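Can a machine put the shopping away yet?

My answer is no, and I would give the same answer for most chores that involve a shelf.

I spent part of January at Vivulholm, where a small firm called Kovum is trying to teach machines to stock and tidy shelves. I went in hopeful. I do not like tidying, and I would pay good money to be rid of it.

The trouble starts with how ordinary the job is. A bottle goes on a shelf, label to the front, without knocking its neighbour. A child can manage it. Kovum's arm, which they call Brollano, was given 55 bottles to move while I was there and dropped or toppled enough of them that I stopped watching closely. It did well with full ones. Half-empty ones leaned in its grip, and clear plastic seemed to confuse it.

For now the skill still comes from people. They do the chore themselves, holding the grippers, and the machine learns from the record. Kovum had 1534 of these recordings when I visited and had thrown out 651 as no use. That is a lot of human tidying to get a little machine tidying — and the people doing it have to work more slowly than they would at home.

I don't say this to mock. A dishwasher is a fine machine, but we had to build a box for it and learn to load it. A shelf was built for hands, and every kitchen has a different one. 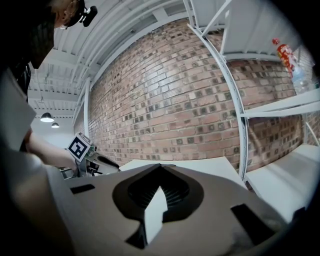

What I would buy today

Nothing with fingers. Kos, the shop near me, has a floor scrubber that does one dull job on a flat floor, and it earns its keep. If Kovum can get an arm through a week of shelf work with no one standing by, I will look again. They told me two years. I would put the money into better shelves in the meantime, and keep unpacking my own bags.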